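Robotics Laboratory II - Course Handout
Unit 4: Comparing Grippers on Household Objects
Instructor: Yolanda Brannigan
Issued September 25, 2025

Purpose of the unit

Students will compare the two-finger grippers held by the laboratory and write a recommendation for one of them. The grippers are listed in the equipment register under the names Obi and Tostula. Both are run from the same Grandholm controller, and the controller settings are not to be changed between trials. Students who completed the February short course may use their earlier calibration notes but must repeat the calibration itself.

Preparation

Read Chapter 2 of the course reader before the session. The section on contact area and finger shape is required. The section on suction is optional this term.

Each pair signs out one object set from Room 305. Play food is used in place of real food throughout the unit. The set also includes kitchen items that are harder to hold than they look, in particular anything with a thin rim or a rounded side. Objects may be placed on the table in any layout, but the layout must be sketched in the log before the first trial.
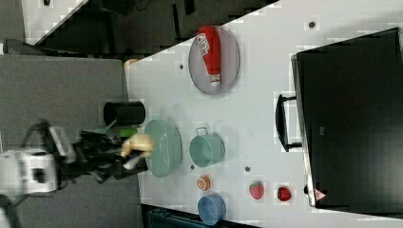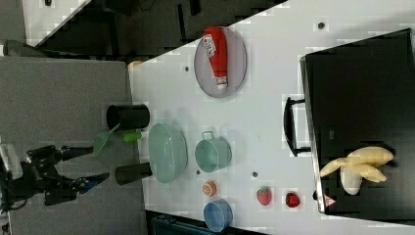
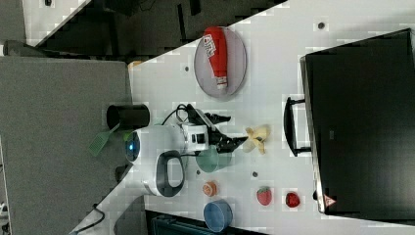 The white table, with the ketchup bottle on the gray oval piece and the blue bowl near the table edge in all three views.

Procedure

Move the arm to the start position and confirm that the fingers open fully. Choose a target object and state it aloud to your partner, who keeps the log. Approach at low speed, close, lift, and hold. Place the object in the container named in your plan - do not drop it from a height.

A trial in which the object slips during the lift is entered as a slip. A trial in which the fingers touch a neighboring object first is entered as a contact, even if the target is then picked up correctly. Students tend to leave contacts out of the log, and reports with none at all will be returned for checking.

Repeat the full sequence with the second gripper. The layout should match your sketch as closely as you can manage.

Safety

One partner stays within reach of the stop button whenever the arm is powered. Hands remain off the table while the arm is moving. Cables are to be checked for slack at the wrist before each change of gripper.

Report

The report is limited to 2000 words, excluding tables. It should state which gripper you recommend for soft or uneven objects, which for rigid containers, and whether a single choice would serve for both. Photographs may be included if they are referred to in the text.

Submit the report and the signed log through the Hovley portal under course code 698. Late work is subject to the department policy printed in the syllabus. Questions on the controller should be raised during laboratory hours.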